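Search this site
Enter keyword

About Fodstead

Fodstead writes and maintains storage standards for shared kitchens. The work covers staff break rooms, school canteens, community halls and small food-prep rooms where several people use the same shelves and refrigerators. We don't sell shelving, containers or labels.

The company was formed when Kozan, a stock-control firm, closed its catering section. Two employees kept the section's paperwork and continued it under the present name. There are now five staff, working from a single office in Ristness with a test kitchen on the ground floor.

What we do

A standard job begins with a site visit. We measure shelf depth, door clearance and refrigerator volume, and record how often stock is moved. The client then receives a zone plan, a label set and a cleaning schedule. Dry goods, chilled goods and personal food are kept in separate zones, and each zone has one named owner on the client's side.

Plans are reviewed every July. Sites that have changed their layout get a second visit. Sites that have not are checked by written return.

The Tukus sheet

Tukus is our stock record. It fits on one page, holds 40 lines and can be filled in by hand or kept as a spreadsheet. Each line gives the item, the zone, the date in and the date out. Container volumes are entered in milliliters; anything over 1000 goes on the bottom shelf.

Materials

We specify clear containers with fitted lids for small packaged items, and open baskets for goods that need air — onions, potatoes, whole fruit.

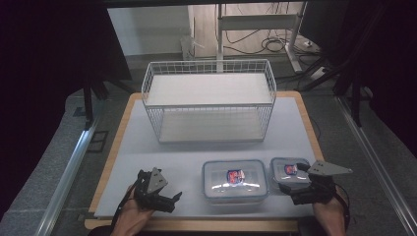 Lidded containers and a wire-mesh basket on a work surface.

Older plans called for opaque tubs. These remain valid until the next review, provided the label is on the long side and faces out.

Inquiries

New sites should send a floor plan and a list of current storage units with the first message.

Related pages
Zone plans: scope and limits
Tukus sheet, blank copy
Label sizes and placement
Preparing for a site visit

Contact | Copyright Fodstead | Page updated 2025-11-19 | Back to top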